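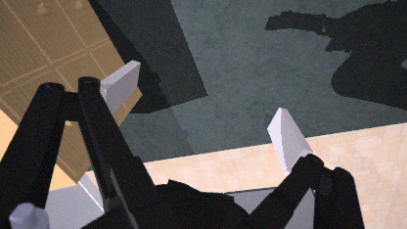 Workshop Tips: Getting a Simulated Arm to Close a Drawer Reliably
Randdale Bench Notes
Posted 24 November 2022

These notes collect what we learned while running the drawer-closing study on the Nudesetti simulator. They are meant for people who already have a two-arm model loading without errors and now want numbers they can compare from one week to the next. The full method is in the Halstead report. What follows is the practical part, in the order you will need it.

1. Fix the reset before you touch the policy

Most of our early variance came from the reset routine. The furniture was being placed first and the arms second, so on some seeds an arm started in light contact with the furniture and pushed it a few millimeters during the settling steps. The policy then got blamed for a bad approach.

Place the arms first, let the joints settle, then place the furniture. Check the contact list after settling. If it holds anything other than feet on floor and cabinet on table, throw out the seed and draw another. Log the discarded seeds in a separate file and keep that file with the results.

2. Write down what "closed" means

A drawer joint in simulation rarely comes to rest at exactly zero. We count a drawer as closed when the joint reads less than 2 mm of travel and has stayed there for five control steps. Without the second condition, a drawer that hits the stop and bounces back out is scored as a success.

Put the threshold in the config file and print it at the top of every results table. Two of our older tables cannot be compared with anything, as the threshold was hard-coded and later changed.

3. Push low drawers with a closed gripper

On a small chest standing on a table, the lowest drawer is the awkward one. The fingers have to come down close to the tabletop, and an open gripper will put one fingertip on the drawer face and the other on the table. The arm stalls, the controller raises its effort, and the whole chest slides.

Close the fingers fully during the approach and treat them as a single blunt tool. Aim for the face of the drawer a little above the knob. Contact on the knob itself works on some seeds and rolls off on others.

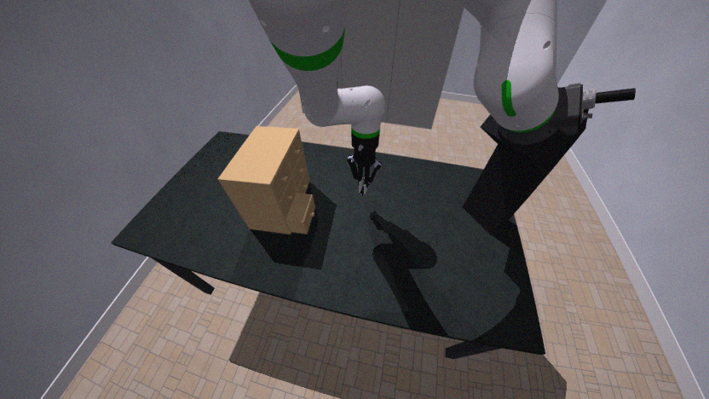

Keep the approach in two segments. The first brings the gripper to a point level with the drawer and clear of the front face. The second is a straight line along the drawer axis. We tried a single blended curve and it was faster, but the last part of the curve had sideways motion in it and the drawer jammed on its runners more often.

4. Set friction from a real drawer if you can

Default friction on a sliding joint is usually too low. A drawer that glides shut at a touch will make any policy look good. We used a spring scale on an ordinary wooden drawer, pulled it slowly, and copied the steady reading into the joint settings. Then we repeated the run with that value halved and doubled. If the success rate holds across all three, the result can be reported. If it drops sharply on one side, report all three.

Table friction matters as well. A light chest on a slick top moves before the drawer does. Give the chest a realistic mass and check it by pushing the side of it with a scripted motion before any learning starts.

5. Check wrist views for shadows

Policies trained on wrist views pick up on shadows very quickly. With a single fixed light, the shadow of the arm falls in nearly the same place at the same point in every trial, and the network learns to read arm position from it. Move the light and performance falls off.

Vary the light direction between episodes from the first day of data collection. Adding the variation at the end, as a fine-tuning stage, recovered only part of the loss in our runs. To test for the problem in an existing policy, turn shadows off for one evaluation set and leave everything else alone. A large change in either direction means the policy was using them.

6. Keep the idle arm in the recording

It is tempting to freeze the arm that has no job in the task and drop its joints from the action vector. Training is quicker that way. The trouble comes later, when the same data is reused for a task that needs both arms and half of each action is missing. Record both, and hold the idle one with a zero-velocity command - a hard lock changes the dynamics of the shared body.

7. Number of trials

We ran 16 evaluation seeds per condition. That is enough to catch a broken policy and too few to rank two decent ones. The Siregar protocol asks for more than that and we now follow it for anything that goes into a report. For daily checks the small set is fine. Use the same seeds each day and never train on them.

8. File care

Save the joint trace even if you only need the success flag. In September we had to rescore every run under a stricter threshold, and the runs with traces were done in an afternoon. The others had to be simulated again.

Name folders by condition and seed, in that order. Store the simulator version in the folder as a text file. Contact handling changed between two versions of our build, and the only sign of it was a small rise in jams on the lowest drawer.

Still open

We do not have a good answer for a drawer that is skewed on its runners at the start of the trial. The straight push makes it worse. A short tap on the far corner before the main push helped on some seeds, but the tap has to be scripted by hand for each drawer height. Results will be added to section 3 when the current batch is scored.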